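Skovell pilot: where we've got to
Progress note for Bomari, Mon 16 February

Hello all, and sorry this is landing a bit later than I promised. January was mostly taken up with moving the rig to the new bench, and then moving it back again once we found out what the floor does when the big compressor kicks in next door. Anyway! We're teaching again, and it's going better than I dared hope at Christmas.

You'll remember the plan you signed off: 2000 demonstrations of sorting and handling soft packaging, all of them done by a person driving the arm by remote control, so that the learning side has something decent to copy. The target hasn't changed. What has changed is how we get there. In the autumn we were using the old joystick box, and I moaned about that in the last report so I won't do it again here. We've now swapped to the Ekska hand controller, where you squeeze a trigger and the gripper squeezes with you. The difference is huge (my wrist sends its thanks). New people get the hang of it in an afternoon, and the arm no longer does that awful lurch when you let go.

We also tried guiding the arm directly, holding it by the wrist and walking it through the job. That's fine for boxes and lovely for anything stiff. For bags it's hopeless, as your own arm ends up in the camera's view and you can't feel how hard you're pinching. So remote control for anything floppy, by hand for the rest, and I'd like to keep it that way unless you object.

On to bags, then, which is where most of the money has gone this time. They are horrible things to pick up. You come down a finger's width too high and you get nothing, too low and you've bulldozed the thing into the side of the crate. The trick our operators have settled on is to go for a gathered bit, close slowly, and then wait a moment before lifting. That little wait matters a lot for the recordings. Our first batch had people snatching, because they were proud of being quick, and the trained model snatched too. We threw out 39 of those runs and did them over with strict instructions to be boring.
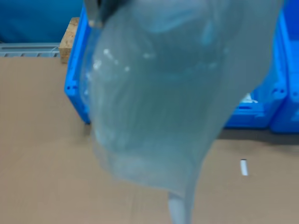 See-through plastic is the other headache. The colour of whatever is behind it comes straight through, and the shiny spots jump about every time the film moves, so the model gets muddled over where the bag stops and the crate starts. We've been varying the lights between sessions to help with that. The Kubíček depth sensor was meant to sort it out for us and I'm afraid it doesn't, at least with thin film. It's still on the rig for the boxes, where it earns its keep.

Money: we're inside the budget for equipment and slightly over on operator hours, all down to the redone runs. I can cover it from the travel line, as the Bomari visit came out cheaper than planned. Could somebody at your end confirm that's allowed? I'll need it in writing for our finance people.

Next up are two things. First, bags with something heavy in the bottom, which swing, and which I've been putting off. Second, a proper trial of letting the model have a go while the operator keeps a thumb over the take-over button and steps in when it goes wrong. Those corrections get recorded as well, and I think they'll be worth more to us than another pile of perfect runs.

If you'd like to come and drive it yourselves, please do, any morning is fine. Bring flat shoes and ring the Skovell front desk when you get to the gate, as the buzzer still isn't working.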